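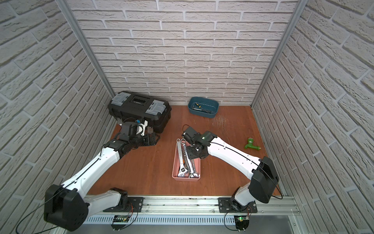 Meenakshi Gowda told us she'd expected to be bored silly once the arms came in, and that instead she goes home with her shoulders intact and a list of things she wants to try tomorrow. We've been hoping to find a few more people who feel that way, so we're hiring.

Brendero is the tool return and kitting arm of Dukard, and we look after 1,221 hand tool kits for maintenance crews. Wrenches, screwdrivers, fittings, the lot! Until last April every kit was sorted and repacked by hand, and now a good share of the dull, repetitive picking is being handed over to paired robot arms, a bench at a time. Nobody's job went when that started, but the jobs did change, and we'd like to be upfront about it: there's less lifting and a fair bit more watching, correcting and deciding.

We need 3 bench operators to join the team at our Ojala Street workshop. You'd be setting out tools for the arms to practise on, guiding them through new tasks, stepping in when a grip goes wrong, and checking finished kits before they leave the building (that last part is still done by people, and will stay that way). You'd also sit in on our fortnightly catch-up with Stollel, who look after the software, and they do want to hear your grumbles.

You don't need a background in robotics. If you've worked in a tool crib, a hardware shop, a garage or a warehouse and can tell a combination wrench from an adjustable one without thinking, you're well on your way. Training is paid and takes up to 10 weeks. Shifts start at 7 am or 2 pm, and we'll do our best to give you your favourite.

To apply, send us a resume and a few lines about yourself, care of Meenakshi.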